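5.3 Arm stalls while lowering (Jutus desktop arm)

If the gripper presses on the workpiece and the load reading stays above 140 for 15 seconds, the controller reports a stall. 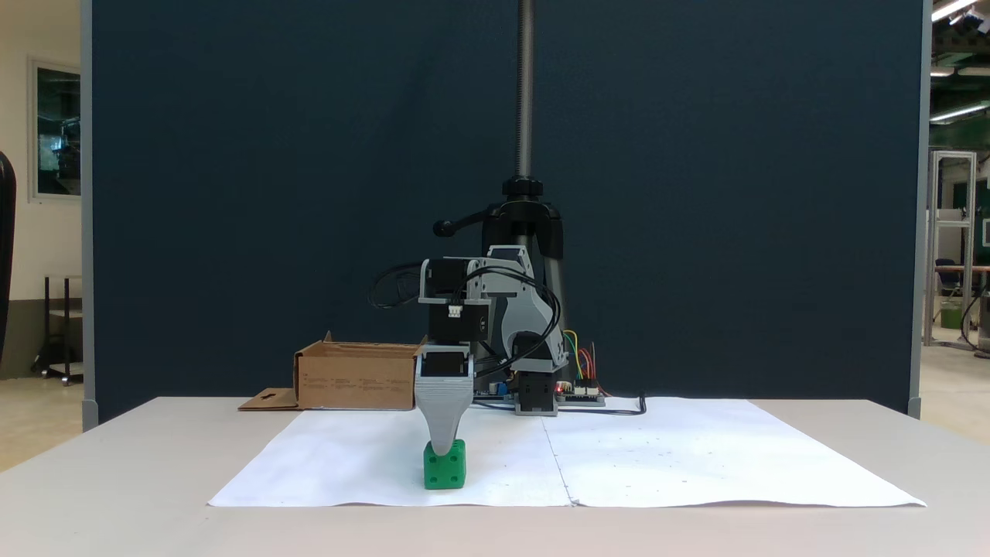

CAUTION: Keep fingers clear of the links. A stalled servo can move without warning when torque is released.

1. Press Stop in Tasa. Do not unplug a servo lead under load.
2. Support the upper link by hand and set torque to off.
3. Wait 5 minutes, then restore power.
4. Raise the wrist until the tip clears the cube.
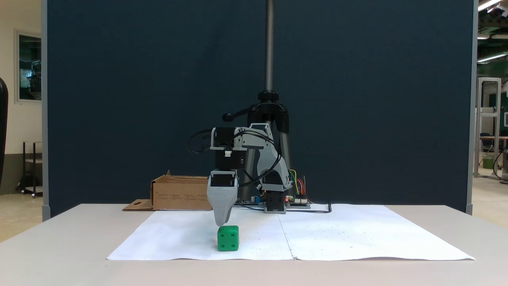 Fig. 5-4. Gripper tip above the cube.

5. Repeat the Z calibration – see 3.2.

NOTE: The fault counter resets at 2000 cycles.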